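Big news from our hallway, and I've been sitting on it for a week so forgive me if I gush. Nidia Cárdenas has been named the new chair of political studies at Omthorpe College, and she starts with the fall term. I've taken classes from her, I've shared an office with her, and I once lost a very long argument with her over county voting maps, so I can't pretend to be neutral here!

Nidia came to us from Bulleveck, where she taught public administration and finished a doctorate on how small towns share the cost of water and roads. Since then she has split her time between the classroom and her book on rural councils, which Dollgate Press brought out in January. (My copy is full of pencil. Sorry, Nidia.) She takes over from Ravindra Sachdeva, who is going back to full-time teaching and says he's looking forward to having his mornings again.

She also won this year's Hassanpour Fellowship, which pays $4000 toward archive work. The application pool was 201 people from all over the country, and 4 got one. I read her proposal back when it was a messy draft with whole pages crossed out, and even then I thought it was the best thing she'd written.

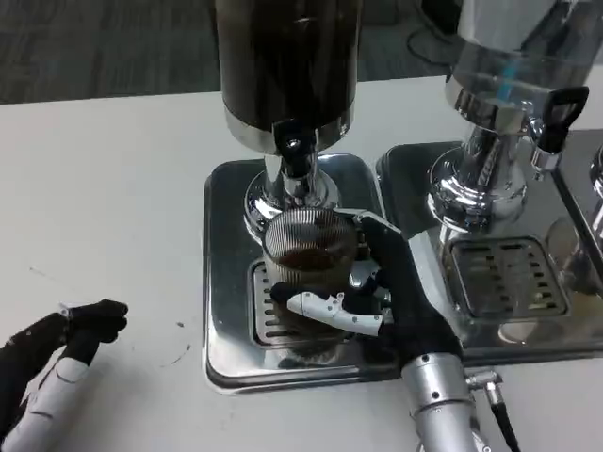 Will she still teach while she's chair?

She'll keep the evening seminar on local government and her two thesis students, but Shengli Luo is picking up the intro course for the coming year.

I know a few of you were signed up for intro mostly to get Nidia, and I get it, but Shengli is great and the reading list is staying the same. Zeyu Qiu will handle advising for anyone graduating in the spring, so send your forms there and not to Nidia's old mailbox, which is already a disaster.

As for the fellowship, she's planning two trips to the state archives, one before classes start and one over winter break. She wants to go through the council minutes that never got scanned, and she's promised us a talk when she gets back. I'll post the room and time as soon as I have them.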